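I have been trying to learn Welsh for 154 days, a figure I know because the app tells me every morning in the tone of a disappointed dentist. I can now say that the dragon is in the garden. I can ask whether you like parsnips. If you answer at normal speed, I'm finished.

It started with my grandmother's recipe notebook, which came to me in a shoebox with some buttons and a library card. Half of it is in English and the other half is in a Welsh so slanted it looks like it was written on a ferry. My plan was to learn enough to read the thing. I gave myself until July, and my husband, to his credit, didn't laugh until he'd left the room.

So now I study in the kitchen, with the notebook propped against the wall and the app talking. The app is called Foltument and it cost more than I admitted to at home. It claims I know 2000 words. I would like to see the list.

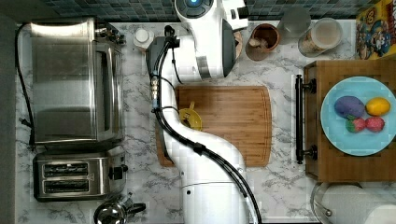
The main trouble is mutations. In English a word has the decency to start with the same letter all week. In Welsh, the front of the word changes depending on what's standing next to it, so you look up the thing on the page and the dictionary has never heard of it. I spent most of an evening hunting for "fenyn" before I worked out that it was "menyn" in a false mustache. It means butter. It was a line about butter.

I took this up with my tutor, Lleucu Skyrme, who teaches me over video for an hour a week and has the patience of a heron. She told me children just pick it up. I said I was fifty-one. She said, "Well, yes," and moved us on to prepositions, which in Welsh also change, depending on who they're attached to. I wrote down "on me, on you, on him" and got two of them wrong while copying from her screen.

There's a conversation group too, in the back of a café called Fareck, run by Darcy Nguyen, who learned the language out of pure spite after being told it was hard. Darcy is fluent and can do jokes. I sit at the beginners' end with a retired surveyor and we tell each other about the weather. We have had it raining in there through some very fine afternoons, as neither of us is confident with sun.

I did order for myself last month, entirely in Welsh. The girl behind the counter listened all the way through and then said, very kindly, that she was from Ohio. So was I, I told her, in English, and she gave me a cookie.

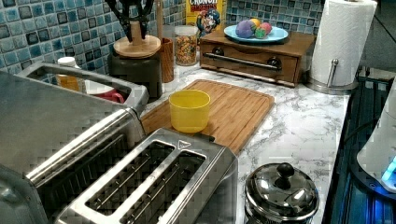

As for the notebook, I'm 3 pages in. The first turned out to be a list of people who owed my great-aunt a visit. The second is a cure for chilblains that involves an onion and more optimism than I can manage. The third is a real recipe, bara brith, and I was thrilled until I saw that where the amounts should be she'd written "digon," over and over. Digon of flour. Digon of tea. I looked it up with shaking hands.

It means "enough."

Lleucu thinks this is the funniest thing she's heard all year and has asked if she can use it in class. My mother, when I called her, said oh, that recipe, she had it in English on a card somewhere, with all the measurements, and why hadn't I asked? She's going to mail it when she finds her glasses.

I've signed up for the next level anyway. It begins with the past tense, and I'm told there is more than one. If anybody reading has a decent way to remember which words set off the nasal mutation, please put it in the comments, and please write it in English.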